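## 4. The simulated clearing station

### 4.1 Workplace background

The returns counter at Letevport receives mixed household goods and toys that customers have sent back. Before the change, each item was picked up by a clerk, turned over, judged and placed in one of several bins. The firm running the counter, Hasar, wished to pass the picking and placing to a two-armed robot and to keep the judging with its staff. The present section deals with the simulation work that came before any hardware was fitted, and with what the clerks were asked to do in it.

Two changes to the job were agreed in advance. First, a clerk would no longer handle every item, only those which the controller declined. Secondly, part of each shift would be spent at a desk reviewing simulated attempts and giving each a verdict. The second change proved the larger of the two. Clerks who had worked standing, in pairs, now worked seated and alone for up to a third of the shift. Interviews carried out by Ezequiel Maldonado in November showed that the loss of talk across the counter was raised more often than any matter of pay or grading.

### 4.2 Attempts and review

The controller, Dratis, was run for 3,000 simulated attempts. Objects were drawn from a general library and not from Hasar's own stock, so that shape and finish would vary more widely than on a normal day. Room layout, wall colour and counter material were also varied between runs. An attempt was ended when the item was set down, when it was dropped, or when a time limit was reached.

Of the 3,000 attempts, 2,647 were passed by the first reviewer. A sample of 400, taken from both passed and failed attempts, was then given to a second reviewer who did not know the first verdict. Disagreement was concentrated in attempts where the item had been set down close to a neighbour. Clerks with counter experience failed these attempts more readily than the engineers did. When asked, they referred to the risk of knocking things over later in the shift – a cost that the scoring rule did not include.

The scoring rule was altered as a result. A reviewer may now mark an attempt as passed with a note, and the note is sent to the person responsible for the counter layout. Dirceu Aguiar drafted the wording of the four permitted notes with the clerks, and free text was kept as a fifth option.

### 4.3 Views supplied to the reviewer

Reviewers are given an overall view together with close views at the grippers. In the first version of the review screen, only the overall view was shown, and the close views had to be opened one at a time. This was found to slow the work. It also led some reviewers to judge from the overall view alone, even when an arm hid the item. The second version shows the views together, at equal size.

The close views are harder to read than had been expected. They turn with the wrist, so that walls and floor edges run at steep angles, and a reviewer must work out afresh which way is up. New reviewers were therefore given 24 practice attempts before their verdicts were counted. Four views from a single run are given in Figure 3.

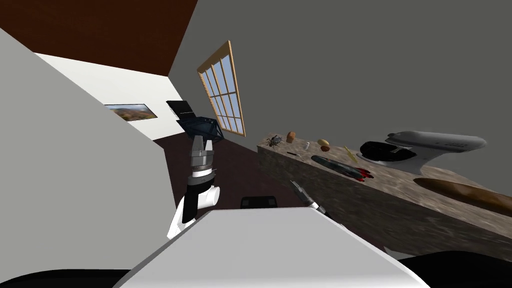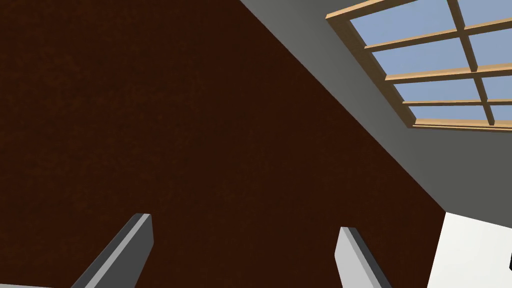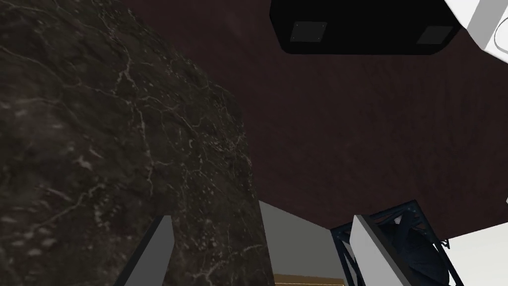
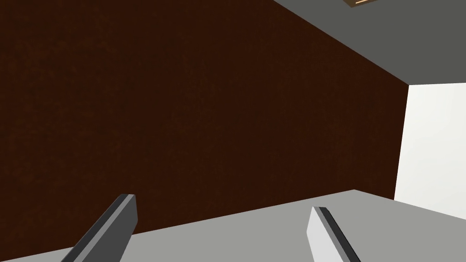 **Figure 3.** Rendered views from one simulated run. First: overall view, with the stone-topped counter and its items on the right. Second: close view with the fingers apart and nothing between them; part of the window is at the upper right. Third: close view with a dark, veined, rounded object on the left and a lattice frame at the right-hand finger. Fourth: close view with the fingers again apart and empty. The order shown is not an order in time.

### 4.4 Effects on the division of work

The review task was at first given to whoever was free. This was unpopular, as it fell mostly to the part-time clerks, who then had few hours left at the counter. A fixed rota was brought in, with no clerk reviewing for more than two hours without a change of task. Under the rota, the share of verdicts later overturned by a second reviewer fell, although the sample is too small to separate this from simple practice.

Responsibility for a wrong verdict was a further point of dispute. Hasar's first proposal recorded the reviewer's name against each attempt. The clerks objected that the engineers' settings were not recorded in the same way. Under the agreed version, both the reviewer and the controller settings are logged, and either can be questioned at the weekly meeting.

Bermúdez, which supplied the bins and shelving, took no part in the review but did receive the layout notes. Roughly half of these notes concerned spacing between items and were dealt with by widening the set-down area. The remainder are discussed in Section 5, together with the first weeks of operation on the counter itself.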